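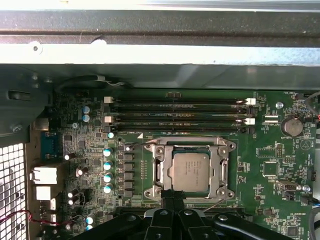
Ticket 3259
Subject: Dell tower, no video after CPU swap
Opened by: Heriberto Chambi
Opened: 2/27/22
Status: open, waiting on part

OK so this is the tower from the Godoy bench, the one we got back in January with the "it just shuts off sometimes" note taped on. I'm putting everything in one ticket because I had half of it in my notebook and half of it in chat and I couldn't find either one yesterday.

Symptom as of now: power button does its thing, fans come up, power light goes amber and then blinks. No picture on either output, no beeps at all. It does not matter if the graphics card is in or not. Before the swap it would at least get to the setup screen and then die after almost 30 minutes, so I've managed to make it worse, yay me.

What I tried first, in the order I tried it:

Pulled the power cord, held the button in, waited, plugged back in. Same blink.

Took out all the memory. I was hoping for a different blink pattern, which would at least tell me the board notices there's no memory. Nope, same pattern. Put one stick back in the slot closest to the processor, same. Tried the other stick by itself, same again. So I'm pretty much leaving memory alone for now, and the sticks are in the labeled bag in the Drerurden drawer if anybody wants them.

Cleared the settings with the jumper. Also swapped the coin battery because the old one read low on the meter (this could've been a separate problem, but they're cheap and I had the thing open).

So that leaves me looking at the processor and the socket. I bought the replacement used from Sirnent, and it came in one of those clear clamshells with no foam, just sliding around in there, which I should have complained about on the spot. The heat spreader was clean and the part number matched my order, so in it went.

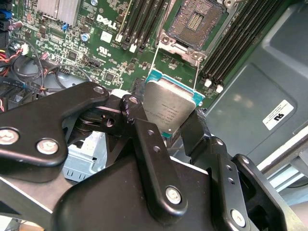 Second time around I took it slow. Lever up, plate open, chip out, and then I went over the socket with a flashlight and the cheap magnifier, moving the light from side to side so any contact that sits wrong would catch it differently. I did that for every row and I think there's one near the corner that leans. I say think because I looked at it again after lunch and wasn't so sure! I cleaned the underside of the chip with alcohol and a lint-free wipe, let it dry, lined up the corner mark with the one on the board and set it straight down. No sliding, no pressing. Plate closed with the normal amount of resistance.

Then cooler on, fresh paste, cooler fan plugged in, power. Amber blink. Same pattern. I said a word.

Next I went after power, mostly because it was easy. The two-pin test on the supply brought the fan up, and the voltages were fine on the meter, but that's with nothing hanging off it so I don't count it as a full pass. I unplugged the hard drive (both cables), the front panel audio, and everything else that wasn't needed to get a picture. Reseated the big board connector and then the small processor one, which was a pain to reach and took some of the skin off my knuckle. If you're following along on one of these, do the small connector while the cooler's out of the way. I did it after, like a genius.

No change from any of it.

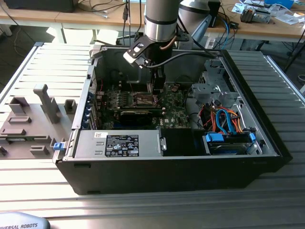 Gorazd Dimitrov replied: Did you check the BIOS version before you swapped the chip? I had one of these last year that blinked amber forever and it was just a board that was too old for the newer processor. Put the original back in, see if you get the setup screen, and write down the version. If the original comes up then your socket is probably fine and you can quit squinting at it. Also I'd pull the graphics card for good while you test, even if you've already tried it once. One less thing.

Gorazd, no, I did not check the version, and yes, I feel a little dumb. It was up on the screen back when the thing still had a screen. I'll put the original back and try it your way.

Update, same evening. Original processor went back in, graphics card out, one stick of memory. First try, amber blink, and I about gave up. Then I noticed I'd left the small processor power connector hanging loose after moving it for the cooler (see knuckle, above). Plugged it in until it clicked and got the setup screen right away. So the socket works with the old chip, leaning contact or not, and the board isn't dead.

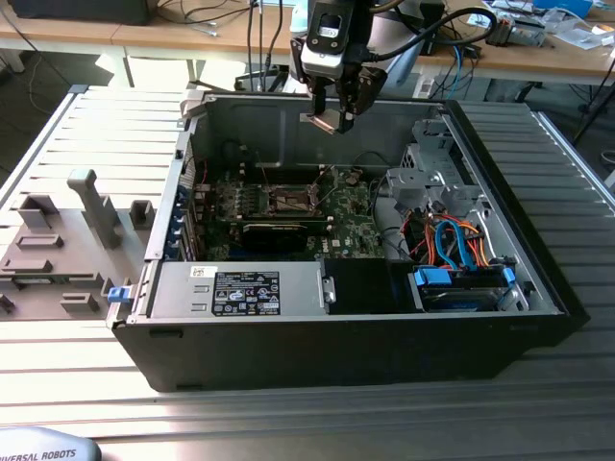
BIOS on it is an old one, several releases behind what's on the support page. I want to do that update before the Sirnent chip goes anywhere near the board again, but I don't want to run it on a machine that likes to shut itself off. So the plan is to leave it sitting in setup with the original processor and the fresh paste and see if it stays up longer than it used to. If it was just cooking itself under the old dried paste, then great, it'll be fine long enough to update. If it still quits, I'm borrowing the supply from the Fititz tower and trying again with that.

What I still need:

The short screwdriver back, whoever has it.

A replacement for the cooler screw with the chewed head. It holds, but I don't trust it for many more rounds. It's on order, and that's the part this ticket is waiting on. Order 683 if you're looking for it on the shelf.

Somebody with better eyes than me to look at that one corner of the socket next time the chip is out. Gorazd, that's a hint.

I'll add the uptime here tomorrow. Please don't turn it off tonight, I put a note on the power button.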